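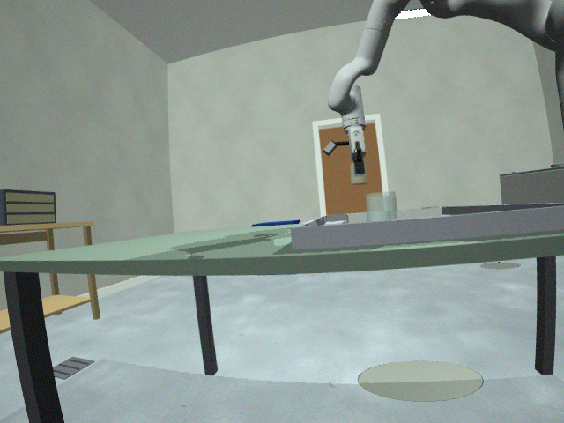

Aoife Hennessy wants to know why we'd spend money on simulation before we've spent any on an arm, and whether it wouldn't be simpler to just buy the thing and get on with it.

Fair question, Aoife, and my reply got so long that I'm turning it into a thread. Kettle on, everyone, this may take a while.

First, where we are. We're a small workshop in Olness and we do a lot of picking up and putting down. Little blocks, glassware, pens, bits that come out of one tray and go into another. We've wanted a robot arm on that bench for ages and this is the first year there's been a proper line for it in the budget.

The line was written in December, in a hurry, by me. It said "arm" and a figure next to it. If you've ever bought equipment you'll already be wincing, and quite right too.

What I'd left off: the gripper, the spare fingers, the bench, the electrics, the guarding, the training days, and somebody's time to get it all talking to each other. That last one is the biggest by a long way and it never appears on a supplier's quote.

So we asked for a simulated version of the bench first. Arm, gripper, table, tray, a glass, a small block to pick up. It's a plain grey room with a door in it and you wouldn't hang it on the wall, but I've learnt more from an afternoon with it than from all the brochures in my bag (and there are a lot of brochures in my bag).

Take the tray. I'd drawn our table from memory and put a long tray on the right-hand side, because that's where it's always lived. Once there's an arm hanging over it you start asking how it gets down behind a raised wall without clouting something, and whether a glass standing next to that wall is a kindness to anyone.

Then the fingers. Two straight ones are what you tend to get as standard, and they seem a sensible match for a small block. I'm much less sure about glass. Rizvi have quoted us 130 pounds for a softer pair of fingertips and I've put that in now, as it's far easier to ask for once in January than to go back cap in hand in June.

Someone will ask about cost so I'll just say it. The simulation work came to 900 pounds, which covered the layout and 6 hours of a patient person's time changing things when I changed my mind. I did change my mind. Several times, bless him.

Against that, we had two arms on the shortlist, one from Drosuro and one from Cleteck, and the Cleteck one is the longer and dearer of the two. I was fairly set on it. Longer reach sounds like a good thing to have, doesn't it – like a bigger car boot.

But you do want to see the reach on your own bench before you pay for it. We tried the arm mounted in three different places and the shorter one managed almost everything we'd asked of it, apart from the far end of the tray. The tray can be moved. I can do that on my own with a cup of tea in the other hand.

I don't want to oversell it. A simulated glass doesn't slip like one of ours with a thumbprint on it, and nobody has to mop up afterwards. Lighting by our window at four in the afternoon is its own problem as well. I've kept money back for a trial week on the real bench and I'd beg anyone doing this to do the same.

So the budget line is now eight lines. Arm, gripper, fingertips, bench and mounting, electrics, guarding, training, trial week. The total went up, I won't pretend otherwise, but my manager took it much better than I'd feared. She said she'd sooner have one big number now than a string of little surprises.

Still to sort: who looks after it when I'm on holiday, what the yearly service costs (both firms have gone a bit quiet on that one), and whether we rent for the first few months. If any of you have rented an arm and lived to tell the tale, please do reply, I'd love to hear what was in the small print.

And Aoife, you're very welcome to come and have a go at moving the tray about. Bring biscuits.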